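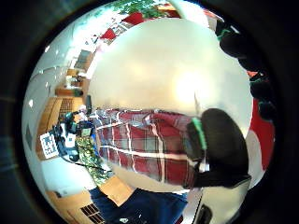
Gloved hand, black with a green stripe.

Unit 6: The Wagon Trade and the Move to Line Production
Course notes, H. Kassab
Revised 23/01/2025

Read these notes before the Tannous ledger exercise. Terms marked in the reading list are assumed.

6.1 The shop before the line

A wagon shop of the middle nineteenth century was usually three trades under one roof: woodwork, blacksmithing and painting. Wheels were the slow part. A wheelwright turned the hub, cut mortises for the spokes, drove the spokes, shaped the felloes (the curved rim segments) and passed the wheel to the smith for its iron tire. The tire was heated, dropped over the rim and quenched. As it shrank it pulled the joints tight. A tire cut too small would dish the wheel too far or split a felloe. One cut too large came loose in dry weather.

Output depended on how many wheels the smith could tire in a day and on how much seasoned stock was on hand. Seasoning is often left out of student essays. Hub blanks could sit for years before use. A shop that wanted to double its output next spring needed to have bought timber well before that, and the money was tied up the whole time.

6.2 Division of work

Larger makers split the job by part. One group made wheels only, another axles, another boxes and gears ("gear" here means the running gear: axles, bolsters, reach and hounds, without the box). Parts were held in stock and assembled to order. This required that any wheel of a given size fit any axle of that size, and so required gauges.

Two points on gauges:

Early gauges were often made in the shop from sheet iron and were copied from one another. Errors built up from copy to copy.

A maker that bought its skeins (the iron sleeves over the axle ends) from an outside foundry took on the foundry's sizes whether it wished to or not. Repair parts then depended on the foundry staying in business.

6.3 Case: the Plemura works

The Plemura wagon works is used in this unit as a case of a shop that changed its layout without changing its product. The farm wagon it sold after the change was the same pattern as before. The works had one long building with the forge at the north end. Wheels were carried to the forge, carried back for painting, and carried again to the assembly floor.

The new layout put the tire-setting platform in the middle of the building, between the wheel room and the paint room. Wheels moved in one direction. Bodies were built on the upper floor and lowered through a hatch onto finished gears. The stock book for the first full year lists 3147 wheels passed for painting. Wagon sales for the same year were 600. Four wheels to a wagon gives 2400, which leaves 747 wheels that went to repair orders, to stock, or to other makers. The book does not separate these. Students should not assume that the whole difference is unsold stock.

The foreman's notes record 24 men in the wheel room. No figure survives for the forge, so output per man can be worked out for the wheel room only. Do not divide wagon sales by this number.

6.4 Case: Jastach

Jastach made heavy freight wagons and later log wagons. Its problem was weight. A log wagon carries its load low and over soft ground, and the wheels sink. Three remedies were tried in the trade: wider tires, larger wheels, and more wheels. Wider tires reduce pressure on the ground but are harder to turn and pick up more mud. Larger wheels roll more easily over roots and ruts but raise the load. More wheels spread the weight, but all of them must stay in contact with uneven ground, so the axles need some way to rock independently of each other.

Jastach took the first remedy. Its correspondence for March shows two complaints from one buyer about steering effort with a full team, and a reply offering a longer tongue. A longer tongue gives more leverage in turning. It also needs more room, and on a narrow woods road the team may not have it.

6.5 Management and records

The person who designed the wagon and the person who ran the shop were often different people, sometimes members of the same family. In the Bolatach papers the patent work and the plant accounts are in separate hands throughout. Patent files say little about cost. Plant accounts say little about why a part was changed. Where a drawing and a cost sheet disagree on a dimension, note both and give the date of each. The cost sheet is more likely to show what was built, but it may carry an old size forward by mistake.

6.6 Decline

Farm wagon makers did not all fail at the same time. Some moved to truck bodies and trailers, for which the woodworking rooms needed little change. The forge was harder to convert. Others kept going on repair parts for wagons already in use. Dealer credit was a common cause of closure. Wagons were sold on notes due after harvest, and a poor harvest left the maker holding paper it could not collect.

6.7 Work for next session

Copy the wheel totals from the Tannous ledger, pages as assigned. Keep front and rear wheels in separate columns, as front wheels were normally smaller. Mark illegible entries with a dash and do not fill them in by subtraction. Bring a sketch of the Plemura floor before and after the change, with the path of one wheel drawn on each.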